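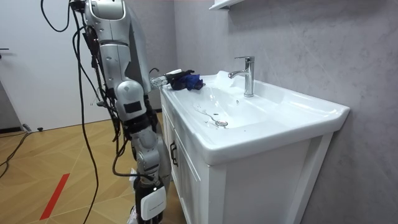
この記事は約7分で読めます

12月29日。年内最後の収録、終わった。手が冷たい。腰も痛い。忘れないうちに書いておく。推敲なし。

洗面台拭きのデモ集め。Brotudariで回してる家事タスクのうち、いちばん後回しにされてたやつ。食器とか衣類たたみはみんなやりたがるのに水回りは人気がない。で、年末に残って、私のところに来た。まあ大掃除っぽくていいか、と引き受けたのが運のつき。

今回たまったのが458エピソード。数だけ見るとけっこうやった感あるけど、使えるのがどれだけ残るかは別の話。ラベル付けは年明け。

やることは単純で、布をつかむ、ボウルの中に持っていく、汚れのあるところを拭く、布を縁に戻す、腕を引く。人間なら考えもしない。これを遠隔操作でひたすらやって、映像と関節の値を一緒に記録して、あとで学習に食わせる。

単純なはずなんだけど、布がなあ。

布は毎回形が変わる。当たり前。つかむ場所が指2本ぶんずれただけで、垂れる側の長さがまるで違う。垂れた先が先に底についちゃって、そこから押すと布がぐにゃっと逃げて、拭いてるつもりでグリッパの腹で陶器をなでてたりする。8月にDorkcombeの部屋でやったときはスポンジだったから、この問題に気づいてなかった。スポンジは偉い。形が戻る。

あと押しつける力。操作してる側には手ごたえがほとんど返ってこないので、画面で布のしわの寄り方を見て判断してる。しわがぎゅっと寄ったら当たってる。左右に広がったら押しすぎ気味。慣れるとけっこうわかる。慣れるまでに初日の午前が全部消えた。 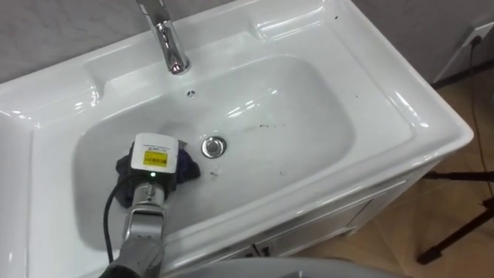
押しすぎると動かしたときに布が引っかかって、今度はガタガタっと跳ねる。跳ねた回は消したくなる。でも消しすぎるのもよくない。

このへん毎回悩むのでメモしておくと、今の自分のルールはこんな感じ。

・布を落とした → 拾い直して続行できたら残す。タグだけ付ける
・汚れを拭き残した → 残す。成功フラグは立てない
・ケーブルが縁に引っかかった → その場で止めて破棄
・操作者(私)が迷って止まった → 前は残してた、今は破棄

最後のやつ。前回のデータで学習させたモデルが、ボウルの上で意味もなくじーっと止まるようになって、なんだこれと思って見返したら、私が止まってた。同じ場所で。考えごとの癖まで写る。恥ずかしい。なので今回は、始める前に拭く順番を決めて、動かしだしたら迷わない。迷ったらやり直し。

成功の判定も地味に面倒で、「きれいになった」って誰が決めるの問題。Trasessteadの評価用の手順書には拭く前と後で同じ角度の静止画を撮って見比べろとある。見比べてる。見比べてるけど、光の反射と水滴と汚れがまぎらわしい。陶器つやつやすぎ。白いところに白い反射が乗ると、薄い汚れは消えたんだか見えないんだか。結局、目で見るのがいちばん早い。椅子から立って、見に行って、戻る。これを一日中。以外と歩く。

初期状態をばらけさせるのも仕事のうち。汚れの場所が毎回同じだと、モデルは汚れを見ないで場所を覚える。これは本当にそうなる。10本続けて同じところを汚したら、次からどこが汚れててもそこだけ拭くやつができあがる(前にやった)。なので細かい粒っぽいのと、筋っぽいのと、薄くのばしたのを混ぜて、位置も変えて、たまに何も汚さない回も入れる。何もないときに何もしない、も教えないといけない。

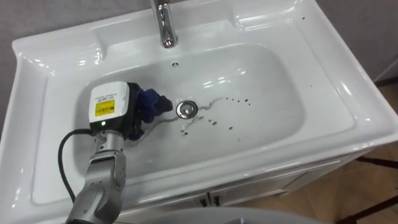

排水口まわりに灰色の筋、その右に黒い粒。

筋と粒は拭き方が違う。粒は布の端でも持っていける。筋は面で押さえて引かないと、のびる。のびてもっと広い筋になる。排水口の金具のまわりは段差があるので布の端が入りにくくて、ここを丁寧にやると1本が長くなる。長くなると学習側から「もうちょっと短く」と言われる。短くすると拭き残す。どうしろと。

今回は、長い回と短い回を両方入れておいた。あとはサンプリングの重みでどうにかしてもらう。丸投げ。

カメラの話も少し。上から見下ろす視点と、横の固定。見下ろすほうは布と汚れがよく見える。かわりに腕が手前で場所を取るので、ボウルの左下あたりが隠れる時間が長い。固定のほうは全体の姿勢とケーブルの垂れ方がわかるけど、ボウルの底はかなり浅い角度でしか見えない。片方だけで足りるかという話は前からあって、Hwangの設定だと見下ろす側だけで学習してる。うちは両方使う派。布を縁に戻すときの高さが見下ろしだけだとどうも怪しい。縁の手前で離して床に落とす、というのを8月に山ほど見た。

色。布は青系だけ使った。白いボウルに白い布は、さすがに最初からやりたくない。でも次はやらないとだめ。青い布しか知らないモデルになる。同じ布でも見る角度と光で紺に見えたり、もっと明るい青に見えたり、折り目なんかほとんど黒。これは勝手にばらついてくれてるのでありがたい。

それから、つかむ前の姿勢。つい毎回きれいな初期姿勢から始めたくなる。ホームポジションから、すっと行って、つかむ。見た目はいい。ところが本番ではそんなきれいな位置から始まらないことが多いので、腕を下に垂らした状態とか、ちょっと行きすぎた状態からも始める。布の置き方も毎回くしゃっと丸め直す。平らに置くと急につかめなくなるので、平らなのも何本か撮った。成功率ひどい。正直に残してある。
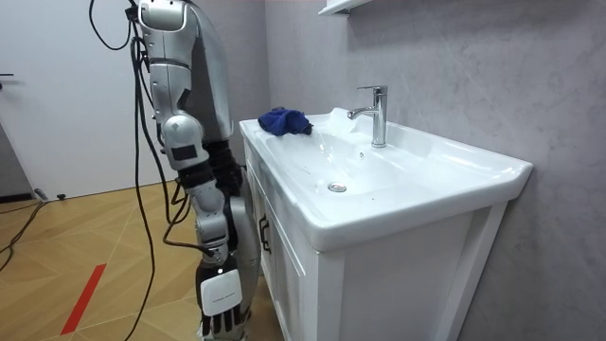 腕を下げておくと、つかみに行くまでの経路が長くなる。持ち上げて、縁を越えて、上から布に降りる。このとき洗面台の角に手をぶつけそうになるのが一番こわい。陶器は割れる。交換は重い。なので角の近くだけゆっくり動かしてたら、それもデータに入ってて、たぶんモデルもあそこだけゆっくり動くようになる。まあ、これは悪くない癖かも。

ケーブルも相変わらず。腕に沿って垂れてるやつが、高さによって輪っかになったり伸びたりする。結束しすぎると手首が回らない。ゆるいと縁に乗る。朝に一回、昼に一回、位置を直す。直すと見た目が変わるので、それもばらつきってことにしてる。

年明けにやること、自分用。

・白い布、柄のある布
・蛇口の根元(今回は後回し。狭い)
・水が流れてるままの拭き。やる? やりたくない
・平置きからのつかみ、もう少し増やす
・破棄した回の理由をちゃんと書く。「なんか変」って書いてあるのが多すぎる。自分で読んでもわからなかた

最後のは切実。収録中は急いでるから、メモ欄に「うーん」とか入れちゃう。集計するとき困るのは自分。選択式にすればいいんだけど、選択肢に入らない変さが毎日出てくる。

あ、あと部屋が寒い。暖房つけると布の乾き方が変わって、午前と午後で滑りが違う気がする。気がするだけ。測ってない。測るなら温度計買うところから。

ストレージの空きが怪しいのでコピーだけ走らせて今日は帰る。続きは来年。

関連記事
・Dorkcombeでスポンジ拭きを集めたときの反省
・操作者の「迷い」がモデルにうつった話
・失敗エピソードは残すか捨てるか
・Trasessteadの評価手順を試してみた
・グリッパのケーブル、どう逃がすか
・布をつかむ、布を放す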